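Benville Makers Board > Builds in progress > Two-arm laundry picker, home build

Thread started by ksteppe

ksteppe
Posts: 200

Hello all. Some of you know me from the shelf lifter thread. Since November I have been working on a machine with two arms that should take clothes from the sofa and put them on a tray. No folding yet, please do not ask me about folding. I only want that it picks one piece, moves it over and lets go of it.

Status of today, 12/20/19:

Arms: white plastic casings, black grippers, two fingers on each. The wrist joint I have rebuilt two times, because the first bearing seat was too loose.
Software: my own, it is ugly. A Civico motor board for each arm, both on one bus.
Target: the gray sofa, because the clothes end up there anyway.

My question is about the grip. When the right gripper takes a corner of a shirt, it takes also whatever is under it. Red shirt on top of white cloth, and in 16 tries I got both pieces more often than one. Should I change the fingers or change the way the arm comes in? 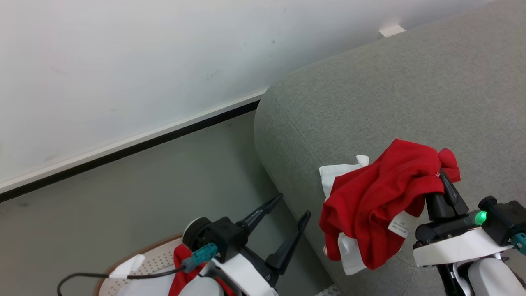

Right gripper on the corner of the red one, left one open over the tray.

Konrad

rcorreia
Moderator

Nice progress, Konrad. My opinion is that the fingers are fine and your approach is wrong. You come from below with the fingers pointing up into the cloth, so everything that hangs there is going between them. Try to come more flat, along the top layer, close only a little, lift two centimeters, and then close fully. With the small first grip the lower layer has a chance to fall back.

Raquel

btorres_16

I do not agree with Raquel, sorry. A flat approach on a soft cushion is asking for trouble. The finger pushes into the cushion, the current goes up, and the board stops the arm. I had this with my sock sorter and I lost a month on it.

Change the pads. Something with more friction at the very tip and nothing behind it. Then only the tip holds and you can pinch a thin fold.

rcorreia
Moderator

Bernardo, your sock sorter had no current limit in software, you wrote it yourself in your thread. Konrad, do you have one?

ksteppe

Yes, there is a limit, but it is set the same for all joints. I can make it lower for the wrist only.

About the pads: I also put a small camera at the wrist so that I can look at the fingers while they move. Maybe it helps you to say something about the tips. Both fingers have a dark recess on the inner side, near the end, and I was thinking to glue a piece of rubber into it.
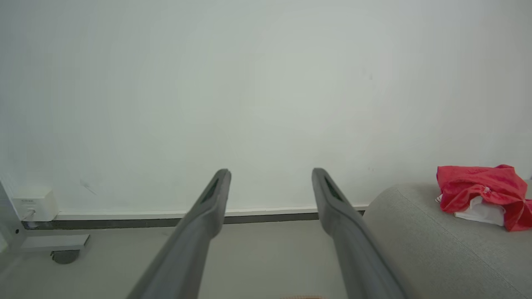

Wrist camera, fingers open, red shirt on the sofa at right.

setsuko_s

I am reading this thread from the beginning and I have one question. How does the software decide which point of the shirt is the corner? In the wrist view the red shirt is one ball of folds with white coming out at the bottom and at the left. For me this is the harder problem. If you choose a point where the white is near, no finger will save you.

ksteppe

Good question, Setsuko. At the moment it decides nothing. I click on the point with the mouse and the arm goes there. So yes, the bad choice is maybe mine.

setsuko_s

Then please click far from the white for one evening and write down the results. It costs nothing and you will know if it is a finger problem or a click problem.

btorres_16

This I can agree with. But keep the rubber in mind! A recess like this is a good place for it, the glue does not have to hold everything alone. Do not make it stick out too much or the fingers will not close straight.

salgado.s

For the rubber I used the Cloltent sheet, the thin one. It was fine for over 200 grips and then it started to peel on one side. Clean the plastic with alcohol before you glue, I was lazy with that.

Another thing: what is the cable length from your gripper housing? In the first photo the black cable on the left arm makes a big loop. Mine caught on a chair arm with a loop like this and it pulled the plug out.

ksteppe

Salvador, I know the loop. I left it long for the full turn of the wrist. If I make it shorter, I lose part of the turn, and I need it when the arm goes down to the tray. I can maybe fix it at one point on the casing with a cable tie. I will look at it.

rcorreia
Moderator

Fix it with a tie, but leave the last part before the plug free. And the tray, is it fixed to something? I see it is full of small holes, so you could put two screws through them.

ksteppe

It is not fixed. It is a kitchen thing from the Nogueira shop and I am not allowed to put screws through it.

rcorreia
Moderator

Understood. Double tape then.

ksteppe

I did the evening as Setsuko said. All clicks on the upper side of the shirt, far from the white, same fingers, same approach. It is better, clearly, but still I get the white cloth sometimes when they are twisted together. After that I tried Raquel's small first grip, and the arm stopped two times with current error, so Bernardo was also a little right. With the wrist limit changed it did not stop any more.

Next I will do the rubber. The sheet is ordered. Does somebody know if the thin one can be cut with normal scissors, or do I need a knife?

salgado.s

Scissors are OK. Cut it a bit too big and trim after the glue is dry.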